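Textiles bench, Rernatthorpe – April, afternoon

T-shirt folding again, the red one on the black cloth. The aim was to settle the fold order before we write up the sheet for the Hurmont lot. Cloth smoothed by hand first, door shut to keep the draught off.

Working order for now: body folded into bands across the table, then the bundle squared up. Sleeves are the awkward bit.

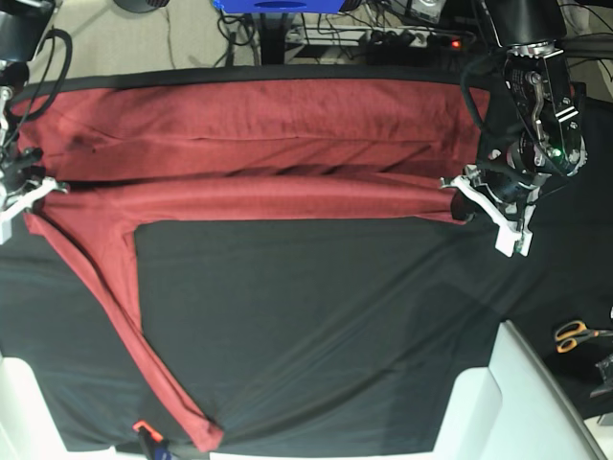

Red T-shirt part folded, wide panel along the top, taut band below it.

Peninah Makori thinks the long strip should be tucked in before anything else moves. I would leave it until the band is down. We agreed to try her way on the next 5 folds and mine after that.
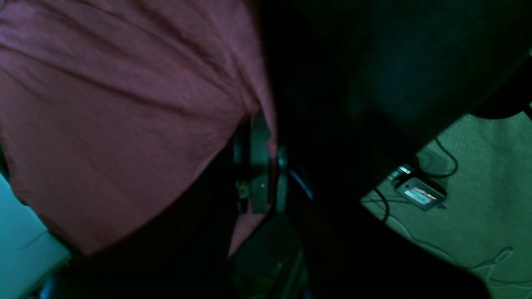 Creases are the other question. The Niler shirts were pressed before they came to us and this one wasn't, so the notes shouldn't be lumped together. I have started a separate column for unpressed cotton.

Shelf space: 690 mm wide, 400 mm deep. Two bundles side by side if the folds stay square – otherwise one, and the rest goes in the Shen crate. 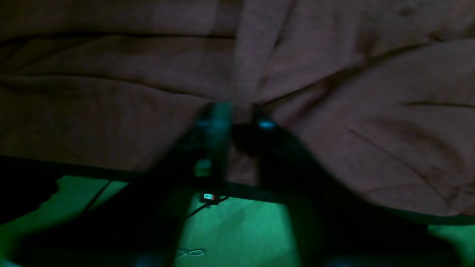

Also need to decide what counts as finished. My suggestion is a rough rectangle with one straight edge facing out. Peninah wants both ends neat, which is fair for the shelf but slow.

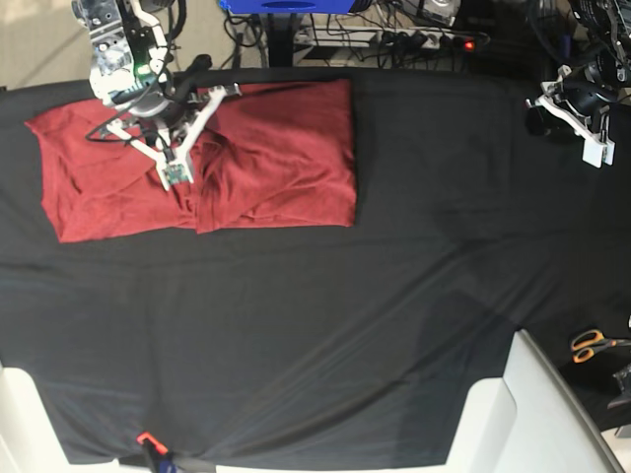

A bunch in the middle gets marked down, a loose end doesn't, at least until we agree otherwise. Sheet is saved under 1258.

To do: lint roller for the black cloth, second red shirt from the cupboard, ask Hurmont whether they want sleeves in or out.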